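Prenley Dish Rack, Light Wood

Item 947 – in stock, ships in two days

The Prenley is a simple rack for people who wash by hand and have not much space beside the sink. The pegs hold each plate at an angle, so the water runs down and the air can pass between. It was drawn by Uriel Zepeda for Bernano, and we sell it since September.

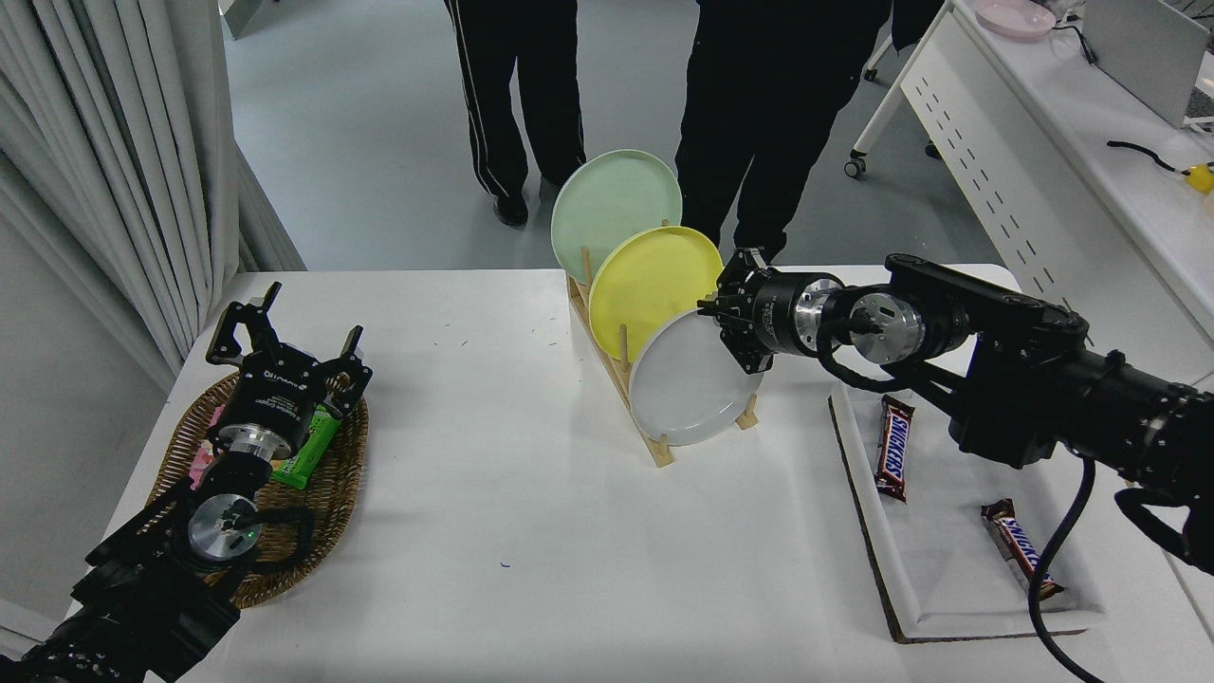
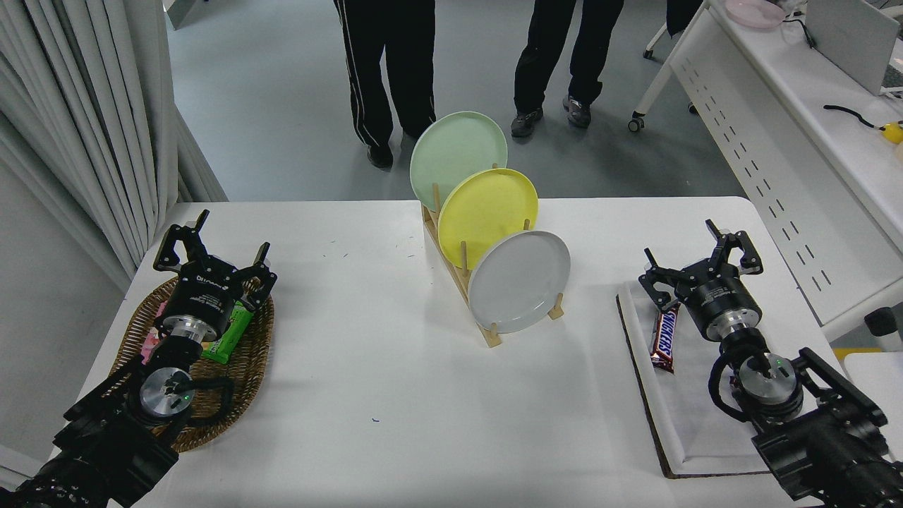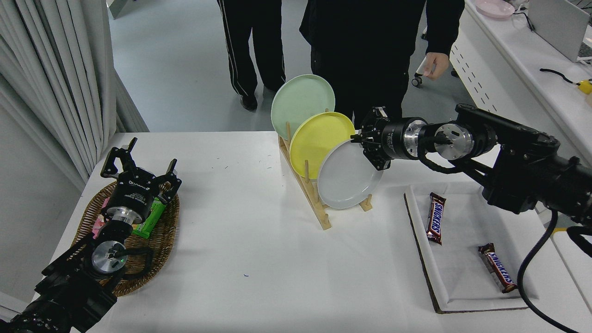
Photos: Flonerier

Please wipe the rack with a dry cloth after use and do not leave it standing in water. A little kitchen oil, two times in a year, keeps the color even. It is not suitable for the dishwasher.

Weight: 947 g
Width: 347 mm
Returns: 100 days, unused and in the original box

Plates and baskets are not included. For larger orders – cafes, guest houses – please write to our Ahuja shop before you pay.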